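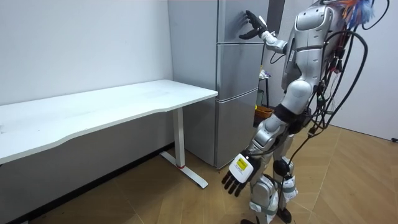 一、为什么查这台冰箱

Nemcombe 宿舍楼一层有个小房间,后墙边立着一台灰色的高冰箱,全楼共用。去年秋季学期开学时,楼里贴出一份名为 Cendiseo 的《共享冷藏倡议》,上面写着三件事:集中使用一台大冰箱比各寝室用小冰箱省电;贴上标签以后食物浪费会明显减少;把冰箱放在靠里的位置,取放最方便。倡议底下没有数据,没有出处,也没有说明“明显”是多明显。

我们小组选这个题目,起因是课上要求找一条身边的、听起来有道理的说法,自己动手验一遍。三条里我们一开始最信第一条,最不信第三条。做完以后,第一条我们说不出对错,第二条我们认为证据不足,第三条多少有些道理,但理由跟倡议上写的不一样。

需要先交代一句,这份报告不打算评价这台冰箱好不好用。它制冷正常,我们自己也天天往里放东西。我们要看的是围着它说出来的那些话。

二、场地和冰箱

房间不大,冰箱靠后墙,门面是光滑的金属面,上门的高度对个子矮一些的同学来说已经不太友好,想够到顶层靠里的东西得踮脚。我们在房间里量了几处尺寸,其中对后面讨论有用的只有一项:上门完全打开以后,门的外缘到侧墙还剩 700 毫米。这个数是用卷尺量的,小组里换人重复量过,读数一致。

700 毫米够一个人侧身站着,不够两个人并排。这一点听上去琐碎,后来解释“为什么大家开门开那么久”的时候却绕不过去。

冰箱里面原本的分层是按寝室分的,每间寝室有一小块地方,用胶带在层板上隔开。胶带有几处翘起来了,翘起来的地方边界也就没人认。我们没有动过分层,也没有替任何人整理东西,免得影响结果。唯一加进去的是一支温度计,放在第 2 层中间。选这一层的理由很简单:顶层和底层都有人向我们抱怨过,中间这层没人抱怨,我们想看看没人抱怨的地方是不是真的没问题。

三、办法

1. 开门次数

我们在上门边缘装了一个磁感应计数器,门离开门框算开一次。计数器是课程实验室借的,型号名叫 Nedeljković,用法很简单,数据存在里面,隔几天导出来一次。

装好以后我们先试了一个下午,站在旁边拿纸笔记,跟计数器对。结果对不上。计数器多记了几次,查下来是有人开门以后用手肘把门顶着,门来回晃,晃到临界位置就被多算一次。我们把磁片往外挪了一点,再对,基本吻合,但仍然不能保证每一次晃动都被滤掉。所以后面看到的总次数,应当理解为略有高估。高估多少,我们不知道。

2. 食物去向

标签是楼里统一发的,空白小纸片,自己写日期和寝室。我们不参与发放,只在每次清理冰箱的时候到场,把清出来的东西分成“有标签”和“没标签”两堆,记下种类。

没有按重量记,这是一个失误。最初觉得称重太麻烦,到写报告的时候才发现,一小盒吃剩的米饭和一整袋没拆的青菜在我们的表格里都只占一行。凡是说到浪费“多”或者“少”,这份数据都帮不上太大忙。

3. 访谈

在房间门口拦人问,问题只有三个:今天来放还是来取;找到东西花的时间长不长;如果冰箱换到门边,会不会更方便。没有记名字。肯停下来的人多半是刚放完东西、手空着的人,端着汤碗的人不会停。这意味着“取”的人在样本里偏少,而恰恰是取的人最可能觉得不方便。

四、结果

1. 门开了多少次

整个 11 月,计数器记下 3,443 次。平均下来每天一百多次,对一台共用冰箱来说,我们觉得不算离谱,不过也找不到可以拿来比较的宿舍,所以“离谱不离谱”只是感觉。

其中 1,362 次集中在晚饭前后那一段时间,不到全部的四成。倡议的支持者看到这个数字大概会说,使用高峰集中,正好说明大家确实在用。我们的看法要保留得多。高峰集中也意味着门在短时间内反复打开,冷气还没恢复又放走一批。第 2 层那支温度计在这段时间的读数比早上高,这是每次查看都能看到的;高出多少,因为温度计本身不带记录功能,只能靠人去看,而去看就得开门。我们为了测温度而开门,又把温度测高了。这个毛病到第二周才意识到,后来改成借别人开门的时候顺便看一眼,读数仍然偏高,只是没那么整齐。

所以温度这部分,我们只敢写“傍晚比早上高”,不敢给具体度数。

2. 标签有没有用

清出来的东西里,没标签的确实多过有标签的。倡议里的逻辑是:贴了标签,主人就记得吃,于是浪费少了。

这个推论至少有两处站不住。

第一,会认真贴标签的人,很可能本来就是会按时吃掉东西的人。想知道标签本身起不起作用,得找一批原来不贴的人,让其中一半开始贴,再看两边有没有差别。我们没有条件这样做,楼里也没有这样做过。

第二,清理规则本身就偏向保留有标签的东西。规则写的是“无标签食物一律清除,有标签食物过期方可清除”。按照这个规则,一盒今天早上刚放进去、忘了贴标签的酸奶会被扔掉,算进“没标签的浪费”;一盒贴着标签、边上已经发干的面条,只要写的日期还没到,就留着。拿这样清出来的两堆东西去证明标签减少浪费,等于用规则证明规则。

我们在清理现场亲眼见过这种情况。一袋洗干净的生菜,叶子还很挺,因为没有标签被扔了。旁边一个饭盒写着清清楚楚的日期,打开以后味道已经不对,照规则还不能动,最后是在场的人商量着处理的。这两件东西在我们的表格里,一件算浪费,一件不算。

还有一点,标签上的日期究竟指什么,大家理解不一样。有人写放进去的那天,有人写打算吃掉的那天,也有人抄包装上的保质期。问到的人都觉得自己的写法是理所当然的。倡议里对此一个字也没有。

3. 靠后墙到底方不方便

按倡议的说法,冰箱放在靠里的位置取放最方便。我们最初的判断是:这不可能,放在门边少走几步,当然更方便。

门口问下来,多数人说换到门边“会方便一点”或者“都行”。如果到这里就停,我们可以很高兴地宣布倡议说错了。但是在房间里待久一点就会发现,少走几步几乎不省时间,时间都花在开着门找东西上。层板深,后排的东西要把前排的挪开才看得见,挪出来的东西没处放,只能一只手托着,另一只手伸进去摸。这时候门开着,后面的人在等。

冰箱靠后墙,等的人可以站在房间里;要是挪到门边,门一打开,等的人就得站到走廊上去,出去的人也会被堵住。我们用硬纸板剪了一块和冰箱门同样宽的板,在门边比过,板打开以后过道基本就封死了。这样看,靠后墙确实比靠门强,只不过强在不堵门,跟“取放方便”没有多大关系。倡议给了一个对的位置,附了一个错的理由。

至于上门打开后剩下的那 700 毫米,后果是第二个人没法从侧面帮忙。我们试过一个人托着挪出来的盒子、另一个人去拿里面的东西,两个人总要撞胳膊。如果侧面有一块能临时搁东西的小台面,哪怕只放得下一个饭盒,找东西的过程应当会短一些。这是猜测,没有试过。

五、省电那一条

倡议第一条说集中用一台大冰箱省电,我们原以为最容易验证:量一下大冰箱的用电,再量一下寝室小冰箱的用电,乘一乘就行了。

大冰箱的电源插座在机身后面,要接功率计就得把冰箱挪出来,而我们没有得到挪动的许可。厂家说明书上倒是有标称用电量,但那是在门关着、室温固定的条件下得出的,和一天开一百多次门的情况差得远,拿来用只会让结论显得精确,我们没有采用。

寝室那一头更麻烦。倡议的算法默认有了公用冰箱,大家就会关掉自己的小冰箱。可是我们问过的人里,有小冰箱的几乎都还开着,理由也差不多:饮料放自己屋里,怕串味的放自己屋里,半夜想吃的放自己屋里。那么公用冰箱就是在原有的用电之外又加了一份,谈不上省。当然,如果没有公用冰箱,也许会有更多人去买小冰箱,这笔账又该怎么算,我们没有办法。

所以对第一条,我们的态度是:现有的东西既不能支持它,也不能推翻它。小组里对这一点有过争论,有人主张写“倡议不成立”,最后没有这样写,我们手里确实没有那样的数据。

六、这份报告自己的问题

对别人的说法挑了这么多毛病,自己的也应该列出来。

时间只有一个月。11 月天气已经凉了,有些人会把水果直接搁在窗台上,冰箱的使用情况多半和夏天不同。用这个月去推一整年,我们自己也不信。

计数器只管上门,记不到开了多久。一次开门三秒和一次开门一分钟,在 3,443 这个总数里分量一样,而从制冷和排队的角度看,后者要紧得多。如果重来,我们会优先记时长,次数反倒可以不要。

我们在场会改变别人的做法。清理时旁边站着拿表格的人,大家扔东西明显更犹豫。有一次一个同学看到我们,把已经扔掉的半个南瓜又拿了回去,说回头煮汤。有没有煮,我们不知道,表格里也没法填。

“有标签”的判断也不总是清楚。标签掉在层板上算不算有?字被水汽洇开看不清算不算有?我们前后两次清理用的标准并不一致,第一次都算没有,第二次只要能猜出来是哪件东西上掉下来的就算有。发现以后没有办法回头补,只能如实写在这里。

最后,房间只有这一间,冰箱只有这一台。楼里另外几层据说情况不一样,我们没有去看。

七、可以改的地方

下面几条是我们觉得成本低、试了也不会更糟的做法。既然没有试过,就不写预期效果了。

标签上印好“放入日期”四个字,省得各写各的。

清理规则给没有标签的新鲜食物留一天,挪到固定的一格,第二天还没人认领再扔。会不会有人因此干脆不贴标签,有可能,试了才知道。

顶层只放轻的、扁的东西。顶层高,后排又深,汤锅放上去,取的人得两手举过肩再往外拖,我们在场时见过一次险些洒出来的。

层板上的胶带换成能看清的颜色,翘了就换。现在这些胶带几乎起不到分界的作用,最近的争执有一半是因为边界。这里的“一半”是听来的,我们没有统计。

侧面装一块可以翻下来的窄台面,翻起来以后不占那 700 毫米。装之前应当先用一张凳子代替,摆上几天,看有没有人用。

倡议的文字也建议改。第一条删掉,或者注明没有测过。第二条把“明显减少”去掉。第三条保留位置,换掉理由。

八、后续

如果下学期还能接着做,我们想换一个记录方法:门开合都记时间,温度用带存储的探头,清理时称重。标签那一条要做对照,可以按楼层来分,一层用新标签,一层照旧,过一个月再对调。对调这一步不能省,不然又会变成拿勤快的楼层和懒散的楼层作比较。

也想找机会把冰箱挪出来一次,接上功率计,哪怕只接一周。申请已经交上去,还没有答复。在拿到那一周的读数之前,我们希望楼里先不要再往海报上写“省电”两个字。

附:数据存放说明

开门次数的原始导出表、清理记录表和门口问答的手写记录都已扫描,和本报告放在同一个课程文件夹里。清理记录表前后两次标准不同,使用时请先看第六部分。手写记录里有两页字迹被菜汤浸过,能认出来的都录了,认不出来的留空,没有补填。

报告完成于 2026年1月4日。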